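The Draft at the Bedroom Window

The old sashes in Abimbola Sani's house had been painted shut on one side and rattled on the other. She lives in Monance, on the hill above the rail yard, in a two-story house with 7 windows that face the street. By the second winter she was sleeping in a sweater.

Her first thought was to replace everything. Two companies came out to look. Dullatholm, which sells full replacement units, wanted to take the frames back to the brick. Vustoton, a smaller shop, makes inserts that fit inside the existing frame and leave the outside trim alone. Their quote for the front bedroom came to $1,866, with the work done in a day.

She went with the inserts, and only for the rooms where she spends time at night. The dining room kept its old glass. "I don't sit in there in January," she says.

The measuring took longer than she expected. An older opening is seldom square, and the fitter took the width at the top, the middle and the bottom, then ordered to the smallest number. The gap that remains is filled with foam backer rod and sealed. If the sill slopes more than the unit allows, a shim goes under one end. In the bedroom the left side needed one and the right did not.

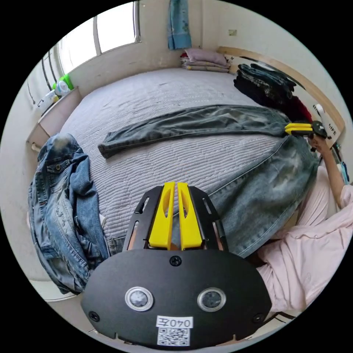
Jeans laid out on a gray quilted bedspread.

Vustoton asks customers to clear four feet in front of each window and take down curtains and rods the night before. The crew lays drop cloths, but old putty comes out as dust and travels. Sani shut the closet door and still found grit on the shelves afterward.

The old sashes came out in the morning, along with the iron weights that hung on cords inside the wall. Those weight pockets are a common source of cold air. An insert installed over an empty pocket will still leak around the edges, so the crew packed each one with insulation before setting the new unit. Anyone comparing quotes should ask whether this is included. Dullatholm's price covered it because the whole frame was going. Vustoton lists it as a separate line.

There is a cost in glass. An insert sits inside the old frame, so the opening gets smaller. Sani lost 2 inches of view on each side and says she noticed it for a week.

She picked double glazing with a low-E coating and a plain white vinyl frame from the Dalisay range, which tilts inward for cleaning. The wood-grain finish cost more and had a longer wait. The outside trim is still the original pine, and it will need scraping and paint in April.

The street noise has dropped too, though the freight trains still come through on Sunday nights. She plans to do the back rooms next.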